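Notes from the tooling side: teaching the replay viewer to be patient

Those of you who read this newsletter over coffee will remember that last time I promised a proper update on the replay viewer, and then used up all my space on the new login pages. So let me make good on it now, because quite a lot has happened since October and I think most of it is good news for anybody who works with our gripper recordings.

For readers who joined us recently, Gania is the set of programs that takes a recorded demonstration and turns it into something a policy can be trained on. It lines up the video with the finger width, works out where the hand was at every moment, and cuts the whole thing into pieces with names like "approach" and "close." Etornam Ansah wrote the first version of the cutting part in a single long winter, and it has held up wonderfully. What it never had was a comfortable way for a person to check its work. You ran a script, you got a folder of plots, and you squinted.

The viewer is meant to take the squinting away. You open a recording, you get the wrist video on one side and the finger width as a line on the other, and you drag along the two of them together. Wherever Gania has decided that a grasp begins, there's a small marker, and if you disagree with it you pick the marker up and put it where you think it belongs. The correction is saved beside the original label, so we can always go back and see what the program thought before a person stepped in. Augustina Korletey insisted on that, and I'm very glad she did – I had been all set to overwrite them.

The part that gave us the most trouble was deciding when a grasp is really a grasp. The old rule watched the finger width and waited for it to stop shrinking. That's a perfectly sensible rule for hard pads closing on a hard object. With a soft lining, though, the width goes on creeping down a little after the first touch while the material gives, and the old rule would sit there waiting for a stillness that came late. Some of our labels were landing 8 video steps after the moment any of us would have picked by eye, which matters a good deal when you are trying to teach a policy when to start lifting.

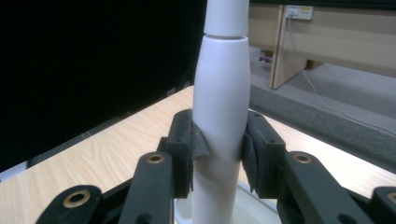 Gyu-bin Bae wrote in to say that the creeping width is only half the story, and that on smooth round things the policy at Tendcombe learned to squeeze far too long simply by copying our late labels. Moving the marker earlier fixed the timing there, Gyu-bin says, but then a few slow closes were marked before the second finger had arrived at all, so please don't just shift everything by a fixed amount and call it done!

That is fair warning, and I'm happy to report we took it to heart before the release went out. The new rule looks at how quickly the width is changing and also at whether the patch of video between the pads has settled down, and it wants both to agree before it puts a marker in place. When they don't agree, it leaves the marker hollow and asks for a person. I was worried this would mean a flood of hollow markers, and in the first version it certainly did. Ebenezer Wumbei spent a patient stretch of evenings on the video half of it, mostly teaching it to ignore whatever lies beyond the tabletop and look only at the small region close to the pads, and things calmed down considerably after that. On our check set of 22 recordings, seven still come up with at least one hollow marker, and having gone through them myself I would have hesitated over most of those too.

A couple of practical matters while I have you. The new rule is switched on by default in the current Gania, but old recordings keep their old labels until you ask for them to be redone. The command is the same as before with the word "relabel" on the end, and it won't touch any marker that a person has moved by hand. If you trained something on the older labels and want to compare, keep a copy of the settings file, as the name of the threshold has changed and the old name is quietly ignored (I know, I know – a warning is coming in the next version).

Iddrisu Nartey is looking after the viewer while I'm away visiting my sister, and he would dearly like to hear about recordings where the marker lands somewhere silly. Send him the recording name and the time on the slider, and a sentence on where you would have put it. He already has a small pile from the Puvdale group to work through, so give him a few days to write back.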